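How Mileage and Service History Affect the Asking Price of Used Small Vans

Final report, second-year group project
Authors: Lamai Limsakul, Dwayne Zamora and Isla Whitcombe
Supervisor: Heather Harawira

1. Background

The used van market in Sondthorpe is served by a small number of dealers and a larger number of private sellers. Buyers are usually sole traders who need a vehicle quickly and who have limited means of judging whether an asking price is fair. The group was asked to examine what sellers say about a van when they advertise it, and how far those statements are reflected in the price.

The project was confined to small panel vans offered for sale within the district. Larger vans, pick-ups and vehicles sold for parts were left out. Vans converted for camping were also excluded. Their prices depend heavily on the quality of the conversion, and the advertisements seldom gave enough detail to judge it.

2. Method

Advertisements were collected between February and May from dealer forecourts and the classified pages. A total of 400 advertisements were recorded. Each record held the asking price, the stated mileage, the age of the van, the type of seller and any mention of service history. Service history was coded as full, partial or not stated. Where the same van appeared more than once, the earliest advertisement was kept and any later change in price was entered in a separate column.

Prices were compared within three age groups. The group considered using the date of first registration, but many private sellers gave only the year, and the year was therefore used throughout.
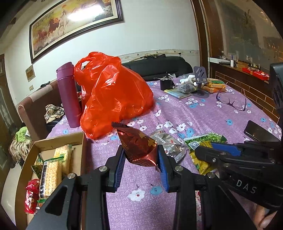 Department of Business and Transport Studies — Student Projects

Two members of the group entered the data and the third checked it against the saved advertisements. Most corrections concerned mileage, where a seller had left off a digit or had rounded to the nearest ten thousand. Vans for which the mileage could not be settled were kept in the price tables but left out of the mileage comparison.

3. Findings

Within each age group, asking prices fell as mileage rose, but the fall was not even. The sharpest drop came in the youngest group, between vans advertised as having had light use and those with ordinary mileage for their age. Among the oldest vans mileage made little difference, and sellers appeared to set prices mainly by reference to one another.

A full service history was associated with a higher asking price of up to 18 per cent in the middle age group. The difference was smaller for the youngest vans, many of which were still under warranty. Partial history carried almost no advantage over no history at all. Sellers used the word "partial" very loosely — in several cases it seemed to mean a single receipt.

Dealers asked more than private sellers for comparable vans. Part of this difference reflects the preparation and short guarantee which dealers normally include. The group was unable to put a value on these items and has made no adjustment for them.

Reductions were more common in dealer advertisements than in private ones. Private sellers tended to withdraw the van and advertise it again later at the same price.

4. Limitations

The figures are asking prices and do not show what was paid. Maxine Hapeta, who manages the forecourt at Onsri Vans on Drilthorpe Road, told the group that most buyers expect to negotiate and that the final price often depends on the van offered in part exchange. Condition was not recorded, as the descriptions given by sellers could not be compared with any confidence.

5. Recommendations

A further study should follow a smaller number of vans from first advertisement to sale, with the agreement of the sellers. The group also recommends that a later project record the number of previous owners, which was given in too few advertisements to be used in this report.

The data tables and coding sheet are held by the department and may be consulted on request to the supervisor.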